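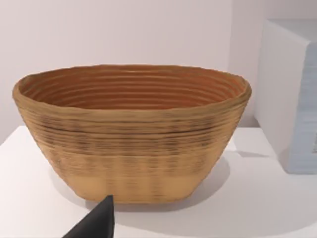

Figure 7.1 A ridged oval bowl on a white tabletop in a simulated kitchen, with one gripper finger near its base.

Chapter 7
Choosing a Simulation Kit for Kitchen Tasks

In the previous chapters we trained a robot arm to reach and to grasp. The objects were blocks and cylinders, and their shapes were easy to write down in numbers. A kitchen is more difficult. A bowl has a rim which is not fully even, its wall leans outward, and the same bowl offers a different grip from each side. Before a student can work on such tasks, he or she must decide where the practice will take place. For many schools the answer is a ready-made simulation kit.

In this chapter we review one such product, the Plavetti kitchen kit, which is sold by the firm Ruotsalainen. The license we used costs 400 euros per year for a class and includes 17 household tasks. We compare it in Section 7.4 with Betau, an older package that many readers will know from their first course. The tests were carried out in July by Svenja Brinkmann at the training center in Gondedov, on ordinary classroom computers. 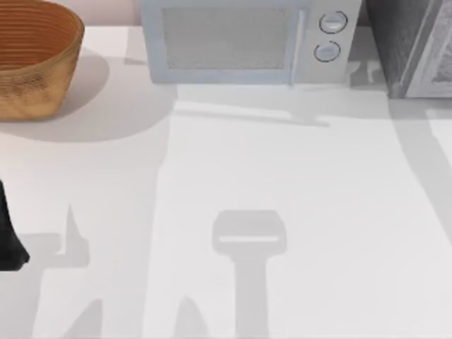

The first question for a buyer is how much of the room is included. In Plavetti, the counter comes with appliances, such as a microwave with a door handle and two round knobs, and the light casts shadows on the work surface. Shadows are important for our subject. A policy that learns from camera pictures also receives the shadow of the arm, and it may confuse a dark shape on the counter with a real thing. A kit without shadows hides this problem from the student until the day of the real robot.

The second question is the quality of contact. Brinkmann repeated the basic grasping task at 3 friction settings and noted where the fingers slipped on the rim. Her notes are given in Section 7.3. We found the manual too short on this point, and the default friction value is not explained at all.

After this chapter, you should be able to read the data sheet of a simulation kit and to write a short test plan for it. You will need the gripper model from Chapter 5 and 2 hours of computer time.

7.1 What the Kit Contains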